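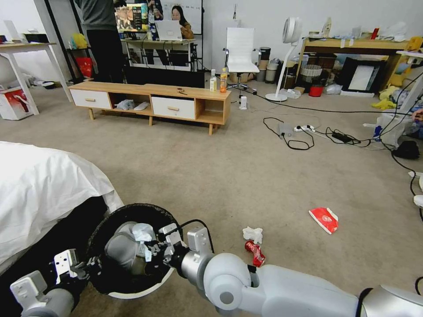 Preketwood Tóth low TV cabinet – 4 out of 5

Paid $621 from Pritia, flat packed, delivery to Umcombe included. Had it 18 months now. Meant to write this at the six month mark, didn't, so you get the long term version. Probably more use anyway.

Short version for people on their lunch break: good cabinet, nice colour, dumb instructions, buy it if you want something low and don't need doors.

What you get. Low light wood body on short wooden legs, two white drawers, two open compartments. One drawer on the left end, then a cubby, then the other drawer, then the second open bit on the right end. Small wooden handle on each drawer. That's the lot. No doors to go out of alignment. I wanted the version with three drawers but it was out of stock till April and I wasn't waiting.

Assembly. Allow an arvo. The Pritia listing says one person one hour, not a chance. The body is fine, the drawers are fine once you've worked out that left and right runners are not interchangable (not marked on mine, check before you screw anything down). Legs go on last and you need someone else to help tip it over or you'll lean all the weight on them sideways. Did mine alone and got away with it. Wouldn't again. The Allen key in the bag is rubbish, use your own.

Instructions are pictures only and step nine shows a dowel that wasn't in my pack. Emailed Pritia, got a reply the next morning saying the drawing was for an older model. Fair enough but fix the drawing.

Drawers. Smooth, no soft close. Deep enough for remotes, chargers, tape, the usual junk. Not deep enough for a lever arch file standing up – lying flat is OK. Left one started catching a bit after the first summer, took it out, wiped the runners, fine again. The handles are small and I thought they'd be annoying. They're not, and you don't catch a pocket on them going past, which I did constantly on the old unit with the metal bow ones.

Open cubbies. Best part for me. The one between the drawers gets folded white cloths and whatever else needs to be off the floor in a hurry. You don't have to open anything. Downside, dust, and it all shows, so if you're messy it looks messy. We are messy.

Top. Everyone who walks past puts a drink on it. Everyone. Water bottles, juice, the lot. I gave up asking. No rings so far, and I'm not gentle, a damp cloth and that's it. Wouldn't put a hot mug straight on it, haven't tested, don't want to.

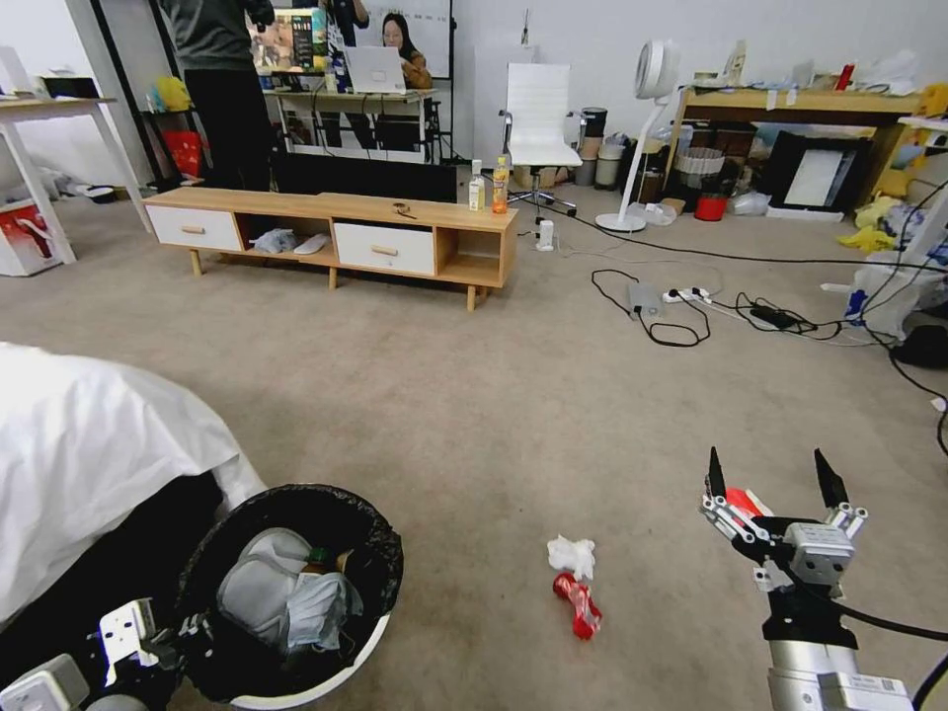

The Tóth from the bin side. Drinks on top, as always.

Height. It's low. Lower than I pictured from the listing, even though the measurements were right there and I'd read them. Good for a screen, and it makes a decent low divider between the desk end and the rest of the room without blocking the light. Bad for your back if you're in and out of the drawers all day. If you want it as an actual storage piece get something taller.

Cleaning round it. The legs are short so there is a gap, but don't expect every vacuum head to go under. Mine doesn't, I use the skinny attachment. On carpet the legs leave dents, obviously. A robovac person told me to measure first and yeah, measure first.

Quick word on the bin while I'm here as people keep asking about that too. Round, black, white rim, takes an ordinary black liner. The rim hides most of the bag edge. Came from a discount shop so I can't give you a link, sorry. Wide enough opening for cans and wrappers. Doesn't improve anybody's aim – there's still tissues and crushed cans on the carpet. A lid would be worse I reckon, they'd just leave stuff on top of it.

Moving it. Shifted it twice. Empty the drawers, take them right out, lift from the body not the top. Dragging it on carpet is asking for a snapped leg. Checked the leg bolts after each move and one had worked loose by a quarter turn or so. Do that.

Cable stuff. If you're putting a telly on it you'll be running cords behind, there's no clever cable management on this model. Bit cheap at the price. I used velcro ties.

Complaints, in order of how much they bug me:
Instructions.
Unmarked runners.
No soft close.
White drawer fronts show finger marks, more than the wood does. Wipe off easy but you're wiping alot.

Would I buy again. Yes, on sale. At full price I'd want the cords sorted and someone to redraw that booklet. Preketwood do a matching taller one with doors which I haven't seen in person, the colour in the catalogue looked a shade darker so if you're planning to put them side by side go to a showroom first.

Spare parts – Pritia keep handles and legs, didn't list the runners when I looked. Delivery was fine, box came with one bashed corner and nothing wrong inside. Keep the box a week in case.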